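El efectivo como infraestructura de reserva

Jueves, 30 de enero de 2025

La discusión sobre el pago en metálico suele plantearse en términos de costumbre o de edad. Es un planteamiento pobre. El efectivo es un sistema de liquidación sin dependencia de red y debería evaluarse con los criterios que se aplican a cualquier sistema de respaldo: disponibilidad, coste de mantenimiento y tiempo de activación.

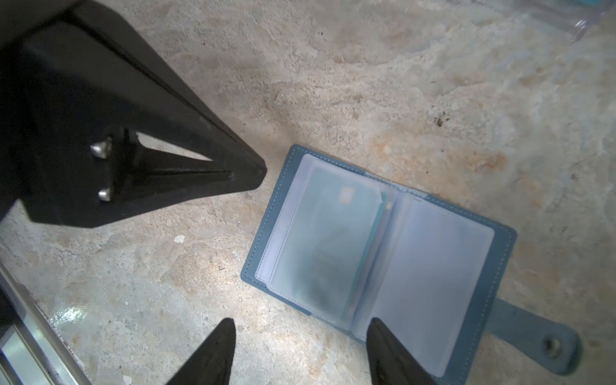

En mayo, el terminal de Tornar, la pasarela que usan casi todos los comercios de mi calle, dejó de autorizar operaciones durante 14 horas. La panadería y la ferretería siguieron vendiendo porque conservaban caja con cambio. La farmacia había retirado la suya y anotó las ventas en papel, con un límite de 30 euros por cliente. El fallo fue idéntico para todos – la diferencia estaba en el procedimiento alternativo.

Una cartera con tarjetas de tres bancos distintos tampoco ofrece redundancia real si las tres pasan por el mismo terminal.

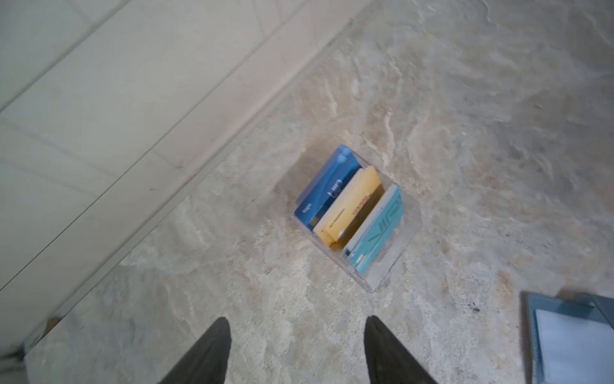 Qué habría que exigir

La obligación de aceptar billetes de 10 y 20 euros en comercios de primera necesidad me parece un mínimo razonable. El argumento contrario, el coste de custodia, es legítimo pero incompleto: compara un gasto visible con un riesgo que no figura en ninguna cuenta. 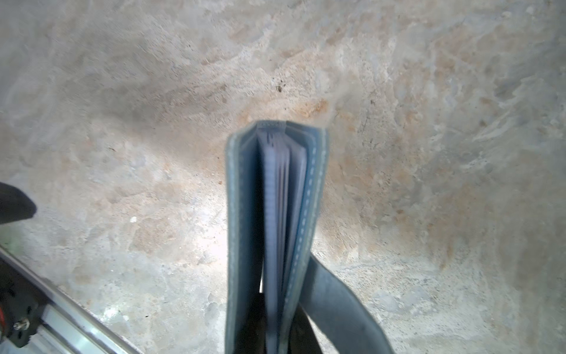 Tampoco convence la propuesta de Clilach de resolverlo con pagos diferidos sin conexión. El saldo no se verifica en el momento de la venta y el impago recae en el comerciante, salvo que un seguro lo cubra. Hasta que ese reparto del riesgo quede por escrito en los contratos, seguiré considerando el cajón con monedas la opción técnicamente más sólida.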